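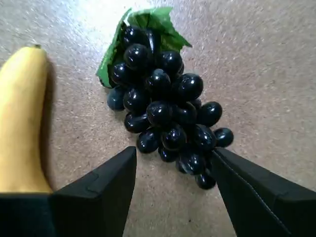 A reader of our first draft asked why we didn't just let the arm close on the middle of whatever it found. With an apple that works fine! With a bunch of grapes the middle of the outline can land on a leaf, so our planner (we call it Hado) looks for the narrow end first.

Picking and placing

Hado takes one wrist camera view, scores 220 possible grasps and keeps the best 5. Each one is then checked against a rough model of the basket walls - this was the slowest part until we cached the mesh as a plain box.
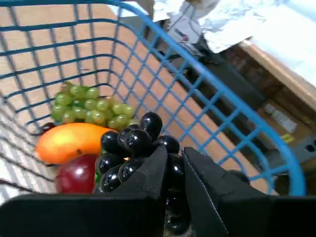 Fig. 2. Black grapes between the fingers, inside the blue basket.

The release point was harder than the grasp. Our Zondia script opened the fingers at a fixed height, and with fruit already in the basket that height was wrong. We now raise it by the depth reading under the gripper, and we love how simple the fix is (nine lines, and four of those are comments).

Between runs the arm goes back to a pose with the fingers closed and the table edge in view.
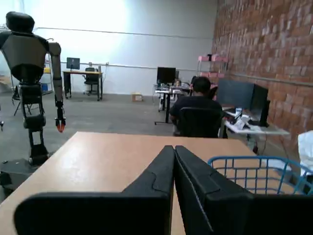

Still to do

Retry logic after a missed grasp. Cleaner logs. We also want to try Hado on soft bags, and the Potitz group has offered us their depth filter for that.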